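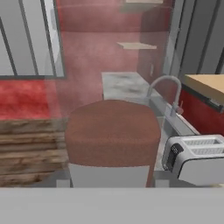 Figura 3. Vista desde la pinza en una de las cocinas simuladas usadas para la recogida de demostraciones. En el centro, el objeto marrón redondeado; a la derecha, la tostadora y el fregadero; a la izquierda, las tablas apiladas.

4. Recogida de demostraciones en simulación

4.1. Cómo empezamos

Voy a contar esta parte con más detalle del habitual, porque cuando leo artículos parecidos siempre me quedo con ganas de saber cómo se recogieron los datos, y casi siempre encuentro dos líneas y una tabla. En nuestro caso el conjunto final tiene 1,315 demostraciones, todas teleoperadas, todas en cocinas simuladas y casi todas grabadas entre Rin Oda y yo en el laboratorio de Sustemthorpe (con ayuda puntual de quien pasara por allí con una tarde libre y buen pulso).

El entorno lo montamos sobre Prillisine, nuestro generador de escenas, que coge una distribución de cocina, le cambia materiales y colores, coloca muebles y electrodomésticos y luego reparte objetos por encima de las encimeras. La teleoperación va por Maruyama, una interfaz bastante sencilla: un mando de seis grados de libertad, un pedal para abrir y cerrar la pinza y una pantalla que enseña lo mismo que verá después la política. Esto último fue una decisión mía y la defiendo aunque me haya costado discusiones. Si al operador le das una vista cómoda desde el techo, aprende a resolver la tarea con información que el modelo no va a tener, y las trayectorias salen preciosas y casi inservibles.

Así que grabamos mirando por la cámara de la muñeca. La Figura 3 da una idea bastante fiel de lo que eso supone: la banda gris de abajo es parte del propio robot y ocupa todo el ancho, el objeto queda muy cerca, y el resto de la cocina hay que adivinarlo un poco por detrás. Al principio marea. A los dos o tres días ya ni lo piensas.

4.2. La tarea y las instrucciones

La tarea base es coger un objeto de la encimera y dejarlo en otro sitio indicado por una frase corta. Las frases las escribimos a mano, sin plantilla, y permitimos que cada uno hablara a su manera. Rin escribe «lleva el pan junto al fregadero»; yo tiendo a escribir cosas como «pon eso marrón al lado del grifo». Dejamos convivir los dos estilos a propósito, y también las faltas, los diminutivos y alguna instrucción un poco ambigua.

El objeto central de la Figura 3 nos sirvió mucho para esto. Tiene la parte de arriba de un marrón rojizo con textura, y la mitad inferior rodeada por una franja gris pálido. Yo lo leí como una hogaza o algo de comer parecido, y otras personas del grupo dudaron. En vez de imponer un nombre, guardamos las distintas descripciones como instrucciones válidas para la misma escena. La etiqueta interna del objeto no se le enseña al modelo en ningún momento.

4.3. Variación visual

Prillisine tiene la mano muy suelta con los colores, y la cocina de la figura es un buen ejemplo: pared con tinte rojo, armario rojo bajo la encimera clara de la derecha, otro armario alto granate al fondo y, por si faltaba algo, una neblina rojiza semitransparente sobre buena parte de la vista. La primera vez que vi una escena con esa dominante pensé en descartarlas todas. Rin me convenció de lo contrario — «si la política se rompe con una pared roja, prefiero enterarme ahora» — y se quedaron.

Lo que sí hicimos fue fijar un criterio antes de grabar, para no ir decidiendo según el humor del día. Una escena se aceptaba si el operador podía distinguir el objeto de la tarea y el lugar de destino desde la posición inicial de la cámara. Los estantes que flotan, las texturas borrosas o los muebles raros no eran motivo de rechazo. Los objetos que atravesaban la encimera al arrancar la física, sí. Con esa regla rechazamos 252 escenas antes de grabar una sola trayectoria en ellas, y ninguna se recuperó más tarde.

También quisimos que hubiera distractores grandes cerca del objetivo. La tostadora blanca y la pila de tablas de la Figura 3 cumplen ese papel: estrechan el espacio por los lados y obligan a pensar por dónde entra la pinza. Mis demostraciones en escenas así son claramente más lentas que las de Rin. Él entra casi siempre desde arriba y cierra sin dudar; yo corrijo dos o tres veces antes de bajar, y esas correcciones se ven en las curvas de velocidad como una sierra pequeñita. Probamos a suavizarlas y al final las dejamos como estaban, porque la política entrenada con las versiones suavizadas se acercaba muy decidida y luego no sabía qué hacer cuando llegaba un poco torcida.

4.4. Ritmo de grabación y control de calidad

Grabábamos en bloques de 30 demostraciones, con descanso obligatorio entre bloques. El descanso lo añadimos en agosto, después de revisar una semana entera de datos y comprobar que los últimos episodios de cada sesión tenían aperturas de pinza prematuras (míos, casi todos, lo reconozco). Desde entonces nadie grababa dos bloques seguidos sin levantarse de la silla.

Cada viernes nos sentábamos a ver episodios juntos. Cada uno revisaba los del otro, nunca los propios, y marcaba uno de 3 valores: se queda, se repite o se discute. La última categoría era la más entretenida, claro. ¿Vale una demostración en la que el objeto acaba en su sitio después de empujar media encimera? Decidimos que sí cuando el empujón no tiraba nada al suelo. ¿Y si el operador suelta, se arrepiente y vuelve a coger? También, y además las anotamos aparte, porque son de las pocas muestras de recuperación que tenemos.

Para las estadísticas de cada episodio usamos Rimatton, que guarda la trayectoria articular, el estado de la pinza, las imágenes de muñeca y la instrucción con una marca de tiempo común. Aquí tuvimos un tropiezo que quizá le ahorre trabajo a alguien: durante las primeras sesiones la imagen se guardaba un paso por detrás de la acción. Reproduciendo los vídeos no se notaba nada, todo parecía perfecto, y sin embargo la política cerraba la pinza antes de tiempo una y otra vez. Realineamos esos episodios desplazando las imágenes un paso y comprobamos el contacto a mano en cada uno.

4.5. Lo que no cubren estos datos

El conjunto tiene huecos y prefiero dejarlos por escrito. Solo hay una cámara, la de la muñeca, con lo cual todo lo que ocurre detrás del brazo es invisible para el modelo. Las cocinas están ordenadas a la manera de un generador — hay objetos grandes y bien plantados, pero poquísimos cubiertos, bolsas o trapos —, y ninguna tarea requiere abrir un cajón o accionar un grifo, aunque fregaderos como el de la Figura 3 salgan en las imágenes. Tampoco hay personas moviéndose por la cocina ni cambios de luz durante un episodio.

Otra limitación somos nosotros mismos. Con dos operadores principales, el estilo de quien graba se cuela en los datos, y en las pruebas llegamos a reconocer de quién había aprendido el robot un acercamiento concreto. Nos hizo mucha gracia la primera vez, pero es un sesgo y lo tratamos como tal: en la sección 5 entrenamos por separado con las demostraciones de cada operador y con la mezcla, manteniendo las mismas escenas de evaluación en todos los casos.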